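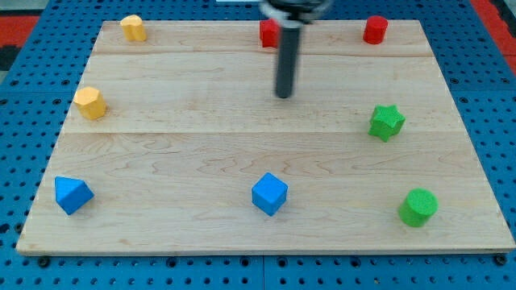 Visit report: Provness open day, Hernitz building
Ginevra Cocco
13 Jun 2025

I attended the Friday open day at Provness, mainly to look at how the workshop finishes its timber blocks and what it uses for bench surfaces. I have bought sorting blocks from Flovero for several years and wanted to compare the paint. Entry was free with registration. Parking is behind the Hernitz building and fills by mid-morning.

The tour starts in timber receiving. Stock arrives rough sawn and is stickered in racks along the north wall. The moisture target for block stock is 11 per cent, checked with a pin meter on each bundle. Bundles reading high go back on the rack. I asked how often this happens in January and was told "more than we'd like", with no figure given.

Blocks are ripped, planed and then cross-cut on a stop. The operator showed the stop being reset between two sizes. Edges are eased on a belt with a worn grit, which takes the sharpness off without leaving a visible radius. Offcuts go to a bin for the staff to take home as kindling.

Painting is in a separate room, number 19, and visitors look through the door. Four colours are in the standard range: red, yellow, green and blue. The finish is matte. On the blocks set out on the maple board, two of each colour, it had a slightly fuzzy look that I had not noticed in the catalogue photographs. The painter puts this down to the grain lifting under a water-based first coat. The second coat is applied without sanding in between. I would have sanded. The Flovero blocks are smoother but glossier, and under overhead lights the gloss makes yellow hard to judge.

The board itself was of more interest to me than I had expected. It is made of light maple planks, with the seams running straight across, and sits on blue perforated pegboard with black round fasteners holding it at the front corners. The pale surface gives good contrast with all four colours. The figure in the grain is fine and wavy with some darker streaks, and I would consider a plainer piece if the surface were to be used for colour matching. The lighter strip of end wood along the front edge is a tidy detail.

Pegboard as a bench top has a lot to recommend it. Fixtures can be moved on a regular grid and put back in the same holes. Against that, small hardware goes through. Provness runs a magnet under the benches at the end of each week. Their panels come from Papadopoulos in a standard sheet, and wide benches need a joint. I was told to put the joint where no fixture has to straddle it, as the hole spacing can drift slightly from one panel to the next.

The afternoon talk covered storage and batch records. Each paint batch gets a card with the date, the tin number and the initials of whoever stirred it. Cards are kept in shoeboxes. The batch on show was 368, and a retained block from batch 169 was passed around for comparison. The older red was a little browner to my eye. Others at the table could not see a difference.

Lunch was sandwiches. The dust extraction was running throughout and made the first talk difficult to follow from the back of the room.

Points to follow up:

Ask Provness for an unpainted sample and one with the first coat only.
Get the Papadopoulos sheet price, including freight.
Check whether our own benches can take a clamped board without drilling.
Send Flovero a note about gloss level on the yellow.

The next open day is planned for January. Registration is through the front office.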